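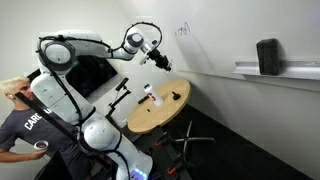
By Alby Pomare

The dinner rush at Doolan starts at 5:30, and by then half the town of Fedeo seems to be waiting on the sidewalk. The old shoe factory closed years ago. What kept people here was the food hall that moved into its ground floor.

Rents on Lornard Street are still low. A stall inside costs $299 a month, plus $50 for a share of the cold room. That brought in cooks who had been selling from home, and later a bakery, Zarico, which bakes 200 rolls before sunrise and sells out most mornings.

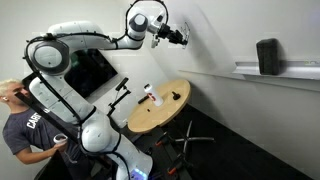

White arm, black gripper, white wall.

The town wants to raise the rent in October to pay for a new roof. Stall owners say they can live with a small increase if the leaks over the back tables get fixed first. Two have already looked at places closer to the highway.

For now the hall stays open late. The last bus leaves from across the street at 10:15, and the soup counter closes when the driver has had his bowl.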